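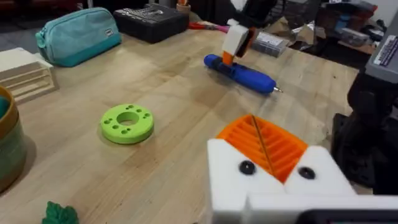
Slide 1 – Gathering examples on a two-arm bench

Speaker: Omolara Dauda. Twenty-five minutes plus questions. Pascal Brandes has the backup laptop.

Give the project name once: Girkik. The talk covers how we collect demonstrations and how we decide which ones to keep. Model architecture is the afternoon session. Send those questions there.

Slide 2 – What the data has to do

State the target. The policy takes camera input and arm joint positions and returns the next short run of joint positions. Everything it knows about grasping comes from the recorded episodes. There is no grasp planner underneath to catch a bad example.

Size of the set at the last freeze: 3000 episodes recorded, of which 529 were rejected at review. The rejected ones are kept on disk and tagged. Come back to this number on slide 6.

Definition to read out: an episode starts with both arms in the home pose and ends when the operator presses the pedal. No trimming by hand. If the operator forgets the pedal, the episode is discarded.

Slide 3 – Views

Each episode is stored with a fixed view of the workspace and views from the wrists. The fixed view gives layout. It tells the policy where things are before an arm commits to a direction. The wrist view is for the last few inches, when the fixed view is often blocked by the arm itself.

Point out that objects near the edge of the fixed view are only partly in it. We do not move them in. A policy trained on tidy, fully visible tables did poorly at the Fröhlich site, where the table was neither. 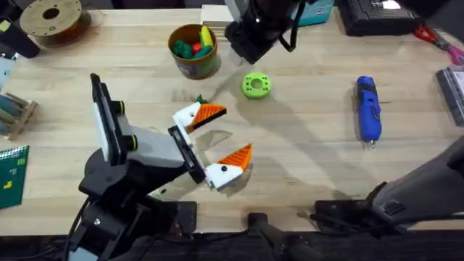 Calibration is checked before the first episode and again after lunch. If the fixed camera has shifted, the session gets a new calibration ID. Do not merge sessions across IDs. We did this once in November and spent a long time looking for a bug in the loader.

Clocks: all streams are stamped on arrival at the recording machine, then aligned to the joint log. Frames with no joint sample close enough are dropped. If more than a handful drop, reject the episode.

Slide 4 – Objects and layout

Objects on the table fall into two groups. Task objects are the ones named in the instruction. Everything else is background, and it stays where people left it unless it blocks an arm. Tools, cases, a pouch, a printed ring: all fine.

Operators rearrange the task objects every 7 episodes. The layout card gives a zone and a rough angle for each. Exact placement is up to the operator, and we want the spread that comes with that.

Shadows move when the arms move. We leave the lights alone during a session. Between sessions we change them on purpose.

(If short on time, skip to slide 5.)

Slide 5 – Operator practice

Main point: the operator's habits end up in the policy. Show the list, do not read all of it.

Open the fingers before the descent. Late opening teaches the policy to hit the object.

Approach at an even speed. Pausing above the object is the most common fault. The policy learns the pause and then sits there, since nothing in the view changes to end it.

One correction per grasp is allowed. We want some recoveries in the set. Two or more and the episode goes to review with a flag.

Keep the idle arm out of the other arm's path. It does not need to go all the way home.

Mention that new operators do 70 practice episodes which are never used for training. Dolla, our scheduling tool, blocks them from the main queue until those are logged.

Slide 6 – Fast motion and blur

Expect a question on this. Blurred wrist frames are kept. An arm moving at a useful speed will blur a wrist camera at our exposure setting, and the same blur is present at run time. Removing it from training makes the two conditions differ. 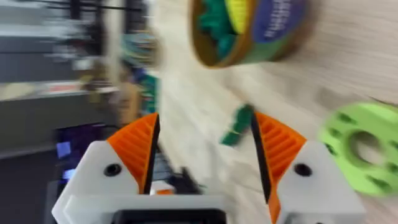

What we do check is whether the operator slows down enough before closing for the wrist view to settle. Review looks at the frames right before closure. If the target cannot be made out there, reject.

Small dark parts are the hard case. On pale wood the contrast is good. Inside a container, with other pieces touching, it is poor, and reviewers disagree more often. Two reviewers look at every episode that involves taking a piece out of a container or putting one in.

Back to the rejects. The largest share is sync faults, next is pedal errors, then bad grasps. State plainly that the first two are our equipment and procedure. The operators account for less of the loss than we assumed when we planned the work.

Slide 7 – Instructions in text

Every episode carries one sentence in plain English. The operator picks it before starting and cannot edit it afterward. We tried free typing at Renadport and got nine names for the same tool. The fixed list is shorter and duller, and it trains better.

Keep color words in the sentence only when two objects of the same type are on the table.

Slide 8 – Open items

Still unsettled: how many failed grasps to keep. Pascal has a small comparison running – give the result only if it finishes before the talk.

Pedal replacement. The new one clicks, so the operator knows the press was registered.

Second fixed camera: parts ordered, mount not designed.

Questions. Repeat each one into the microphone before answering. The layout cards and review form are in the handout, pages at the back.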